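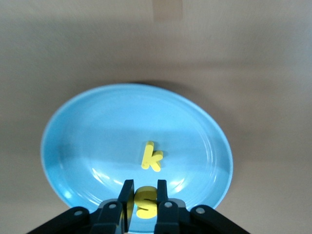 Gripper closes past setpoint on foam parts, no fault raised
Board: Grippers and end effectors
Page 1 of 1

renu_shukla
Posted 2026-02-16
We're running a parallel gripper from Gusitz on a small arm, controller is a Clellau, older firmware. The job is moving foam alphabet letters onto a blue plate, over and over. It had been fine for weeks. During a long unattended run it started crushing letters. The commanded opening was 14 mm and the fingers kept going until the foam was squeezed nearly flat, then the arm carried on to the plate as if nothing was wrong. No fault in the log. Status said "object held" the whole time.

I found it at cycle 500 when I came back in. By then several letters had permanent dents and one had split. I hit the stop, powered the gripper down and up, and it behaved for the next 100 cycles. Then it did it again.

Force limit is set low in the config and I checked that the file hasn't changed. Has anyone seen this?

benchvise
Fingers slipping on the linkage. Check the screws at the finger base. If one backs out, the finger moves relative to the encoder and the controller thinks it's at 14 when it isn't. No fault because as far as it knows there isn't one.

renu_shukla
Checked those first. All tight, and I had put paint marks across them in the fall. Marks still line up.

tallow_k
Foam is a bad material for this. It gives, so motor current never rises enough to trip the limit, and the controller keeps closing to look for contact. I don't think your gripper is broken. I think the part is too soft for force-based grasp detection.

benchvise
That doesn't explain why it worked for weeks.

tallow_k
Foam gets softer with handling. Same letters, same squeeze spot, every cycle.

renu_shukla
I tried a brand new letter this afternoon and it got crushed too. I also measured the opening with calipers during a bad grasp. Controller reported 14, calipers said 4. So it's a position problem, whatever the foam is doing.

benchvise
10 mm off with the marks lined up means it lost its zero. Does it home on power up only?

renu_shukla
Yes, power up only.

oldcordier
We had this on a Cordier cell with the same controller family. The cause was a brief voltage dip on the gripper supply. The encoder board reset, the main board did not, and the new zero was wherever the fingers happened to be at that moment. Everything after that was offset. The log showed nothing because the dip was too short for the main board to notice. Put a meter with min/max capture on the 24 V line and leave it running.

tallow_k
If the encoder board resets there should be a comms error. Ours throws one every time.

oldcordier
Depends on firmware. Ours retried and kept quiet.

mph_dultix
Moderator here. Please don't keep running this unattended until you know what it is. A gripper that closes farther than it reports can also close on a hand, and a force limit you haven't tested is only a number in a file. Lock it out before you reach in to clear a letter. Pressing stop isn't enough if the fingers stay powered.

renu_shukla
Fair. On ours the stop holds the arm but leaves the gripper live. I have been pulling the connector before reaching in, but it isn't written down anywhere and other people use the cell. I'll put a sheet on the door.

renu_shukla
Update. Put a meter on the supply. It caught a dip down to 14 V right when the arm accelerated off the pick, and the next grasp was the first bad one. The arm brake and the gripper share a supply, which I didn't know. I moved the gripper to its own supply and added a re-home every 100 cycles. I also added a check that stops the run if the fingers report the same width with and without a letter.

benchvise
I'd still swap the cable. A tired connector would give you the same dip.

renu_shukla
Cable is on order. I'll run it attended until it's in.

tallow_k
I still say the force limit should have caught it. Even with a wrong zero, the fingers were pushing on something.

oldcordier
With foam that soft it might not see much current until the fingers are almost together. So you may be partly right about the material.

renu_shukla
Going to test the limit with a load cell in March when I can borrow one. Will post numbers here.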